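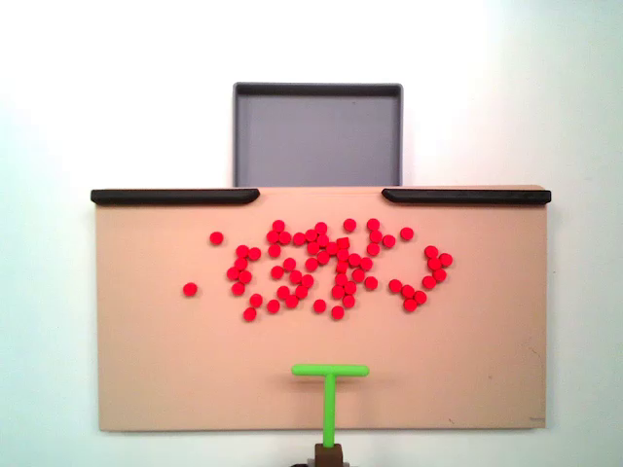
The sorting board, with the tray behind the gap in the rails and the red bits scattered across it.

Tips from the Ellside shed: a board that clears itself, more or less

Start with the board. Ours at the Govdale workshop is a plain tan one, and it took 19 evenings to agree on where to put it. Screw your table down first. We did it second, and the arm had wandered off its marks by February.

Rubber rails go along one edge, tapered ends facing in, with a gap left between them for the tray. Leave the gap wider than you think decent. Dzintra Bite made ours on the first try by holding the tray up to it and squinting, after I had spent a morning on a drawing.

Rub the tips of the rails with a bit of candle if pieces snag there. Wipe it off the board afterwards, or you will be chasing skaters.

Keep the pusher simple. A T does nearly everything a clever shape does and can be remade in an afternoon when you drive it into the table at full speed. Round the ends of the crossbar. Ours is bright green so that it can be found on the floor.

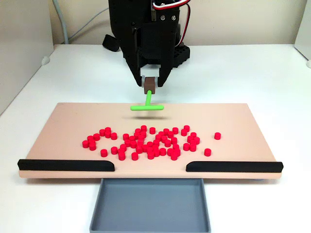
Green T in the gripper, held over the edge of the board away from the tray.

Give the fingers a square block to hold. A round stem twists in the grip and your tidy push becomes a slow wave.

Tie the wires back with slack for the full reach, then add 30 centimetres. Move the arm by hand through its worst corners before you switch anything on.

Teach it short strokes. Lift, go round the back of the pile, come down, push a little, lift again. One grand sweep sends half the pieces along the rails and the rest to Jerkwood.

Buy more pieces than you need. A bag of 100 lasts us until somebody hoovers.

Next open evening is 2nd May. Bring your own tea; the kettle is also automated and we are still working on that.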